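Resetting the kitchen cell, part 2: datum, cable and gripper pads

Posted in November, filed under Workshop notes

The last post ended with the arm bolted down and the controller powered. I said I would cover the weekly checks next, but three people wrote in with the same complaint about drift, so I am doing the reset procedure first and the checks will have to wait.

For anyone starting here: the cell is a single arm on a fixed base, set up over a kitchen counter, with a two-finger gripper. It picks up household objects and puts them down somewhere else. The arm is a secondhand Momico and the gripper is a Deák with the short fingers. The controller software is Stulico, two versions behind, and it is staying that way until the new release stops losing its tool offsets on restart.

Drift in a cell like mine is nearly always mechanical. I spent most of a month adjusting software values to chase an error that came from one base bolt. Check the bolts first. Mine are marked with a line of paint pen across head and plate, and if the line is broken the bolt has turned. Slacken all of them, seat the base, then tighten in a cross pattern in two passes. Do not tighten one fully and then go round.

Next is the datum. I use a steel pin in the gripper and a small plate with a centre-punched mark, clamped at the front of the counter. Bring the pin down to the mark at the lowest jog speed and store the position. Lift 92 mm, rotate the wrist half a turn, come back down. If the pin lands off the mark, the tool offset is wrong and there is no point going further. Halve the difference, enter it, repeat. It normally takes me four goes.

Once the datum holds I set the counter up for the test picks. I do not clear it beforehand. A bare surface gives good results that mean very little the next morning, when there is a toaster at the back and a pot on the right with a spoon leaning out of it. The chopping board goes in the middle, with the tea caddy at the front where the wooden table meets the marble. The spoon handle is the tallest awkward thing on that side and the approach path has to clear it.

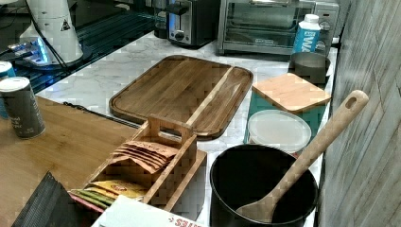

Photo: Bernice Tetteh

Thin black cables deserve a paragraph to themselves. One lying on the counter beside the board is easy to miss against the edge of the table, and a fingertip that catches a cable will shift whatever is on the other end before the force limit trips. Route them flat and keep them out of the pick area. I also keep the no-go height over any cable at 2 cm, set as a box in the controller.

The lids are the hard objects. A square bamboo lid gives the fingers two parallel faces and is no trouble. A frosted plastic lid is round and catches the overhead light, and my depth readings over shiny plastic are poor, so I enter its height by hand. Measure it with a calliper and type the number in. The tea packets are worse again and I leave them out of the acceptance run altogether.

Gripper pads: pull them off and look at the back as well as the face. The adhesive creeps under load and the pad walks towards the fingertip, and you will read that as a position error. I change mine every 1,000 cycles. Clean the finger with alcohol, leave it to dry, press the new pad on and hold it in a vice overnight with light pressure. The ones from Rutitley are a touch thicker than the Deák originals, so the closed width has to be taught again after fitting. I forgot this twice.

Then the acceptance run. I do 122 picks, which is as many as fit between breakfast and needing the kitchen back. Log every one, including those that worked. After the last reset I had one miss, on the round lid, and the datum was still on the mark at the end. If the datum has moved during the run, go back to the bolts.

Bernice asked whether the base plate should be glued as well as bolted. I would not. You will want it off again at some point, and an adhesive layer of uneven thickness puts a tilt into the arm that you then have to measure out.

Still to sort: the wrist cable has a tight bend near the last joint when the gripper is turned fully anticlockwise. I have limited the joint in software for now. A longer lead is on order.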